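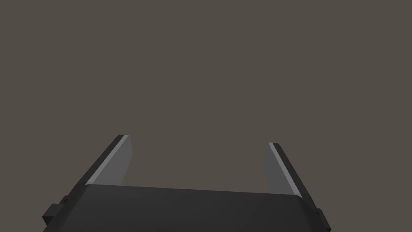

Bonjour et bienvenue dans le dépôt **Markholm** ! C'est mon petit jeu de données sur les chronos de track days et de courses de côte, que je traîne depuis trois saisons sur un disque dur et que j'ai enfin pris le temps de nettoyer (enfin, presque, voir plus bas). Si vous aimez les voitures légères, les tours de circuit et les fichiers CSV, vous êtes au bon endroit.

## Ce qu'il y a dedans

- `tours.csv` : 1 134 tours chronométrés, un par ligne
- `tours_propres.csv` : les mêmes sans les tours de sortie des stands ni les drapeaux jaunes, soit 1 093 lignes
- `voitures.csv` : masse, puissance, monte pneumatique
- `meteo.csv` : température d'air et de piste, quand je l'ai notée

Tout vient de deux tracés : le circuit de Delturton et la montée de Flelliseck. À Delturton, je relève les temps avec un boîtier GPS Ugwu fixé sur l'arceau. À Flelliseck c'est la cellule de l'organisation, donc beaucoup plus fiable, mais il n'y a pas de secteurs intermédiaires (je râle chaque année, sans succès).

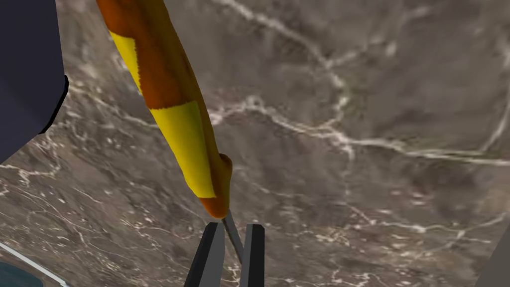 *Rendu de simulation : surface de marbre gris, veines blanches.*

## Les colonnes qui posent question

`masse_kg` est la masse en ordre de marche avec le plein et sans pilote. La plus légère du lot est à 900 kg, et oui, c'est la vraie valeur, je l'ai pesée deux fois sur des balances de coin !

`carburant_pct` vaut 100 au départ de chaque session à Delturton. Ensuite c'est une estimation linéaire, pas terrible, ne bâtissez pas une thèse dessus.

`pneu` distingue route, semi-slick et slick. J'ai longtemps mélangé les deux derniers dans mes carnets, il doit rester quelques erreurs dans les lignes de la première saison.

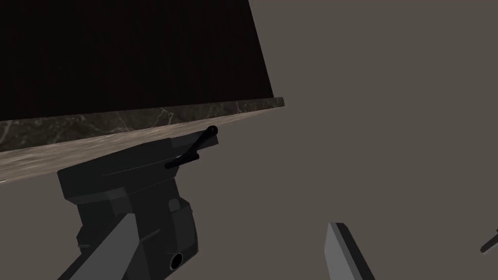

## Démarrer

```python
import pandas as pd

df = pd.read_csv("tours_propres.csv", sep=";", decimal=",")
df.groupby(["trace", "pneu"])["temps_s"].median()
```

Attention au séparateur et à la virgule décimale, je me suis fait avoir moi-même en juillet en relisant mes propres fichiers sur une autre machine.

## Défauts connus

Le GPS décroche dans l'épingle sous les arbres, à Delturton, et le secteur 2 en prend parfois pour son grade : vous verrez des vitesses de passage complètement farfelues, surtout le matin. J'ai laissé les valeurs brutes dans `tours.csv` et mis un vide dans la version propre.

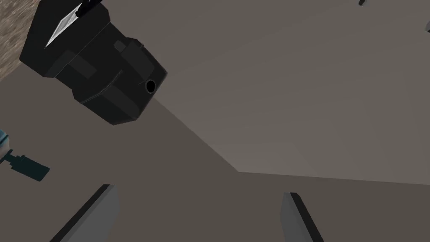
Même chose pour les pressions de pneus : je les ai relevées à chaud, au retour aux stands, avec un manomètre qui lisait un peu haut la première année. Je n'ai rien corrigé, à vous de voir. Et il n'y a presque pas de tours sous la pluie, parce que j'aime bien mes jantes.

## Licence et contributions

CC BY 4.0. Si vous roulez à Flelliseck et que vous avez gardé vos feuilles de temps, ouvrez une *issue*, je prends tout, même les photos de papier froissé. Prochaine mise à jour quand j'aurai fini de saisir les carnets de l'automne.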